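6/2/26, bench notes, two-arm table (bowl nesting)

Mostly about the house rules today, not so much about the task.
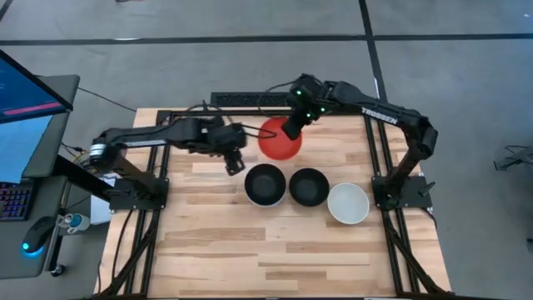 So Daichi and I finally sat down and argued through the start-of-session rules, and I'm writing up where we landed before I forget half of it. The old sheet dates from October and still says "check the area is clear," which everybody reads differently (I read it as "no coffee," Rin reads it as "no people," and we were both a bit right).

New wording, my draft: nobody's hands go over the wood while the arms are powered. If a bowl rolls somewhere silly, you pause, you say "hands in" out loud, you wait for the other person to say "okay," and then you reach. Yes, even when you're the only one moving bowls. Yes, even Ryota!

Cables are the one I care about. With two arms reaching in from opposite sides over the same set of bowls, any slack at the wrist ends up right where the work is. The left one has a loop that sticks out to the right and crosses over the red bowl from where we look, and I don't love it. Daichi says leave slack or the wrist pulls tight at full twist, and he has a point. Compromise: run each wrist through its whole range by hand, arms off, before the first run of a session, and clip whatever still flops. Fumiko is going to see if Mestach sells a softer clip, the hard ones chew the jacket.

Floor too. There's a thin cable going across between the desk and the back corner of the table, and I want it under a cover strip before visitors come through. Asked Toshiko for one. She said "put it on the list," so: it's on the list.

Speed cap stays at 130 mm/s whenever someone is standing inside the rails. Rin wanted it higher for resets, and I said show me the stop distance first. We have 72 logged stops from the Birora trials but they were all with one arm, so I'm not counting them for this.

Also, log notes. Run 530 just says "weird." Please, friends, a whole sentence. Which arm, which bowl, what you did about it.

Still open: who gets to clear a fault when both arms trip together? Daichi thinks whoever is at the keyboard. I think it should be the person by the table. Asking Fumiko tomorrow.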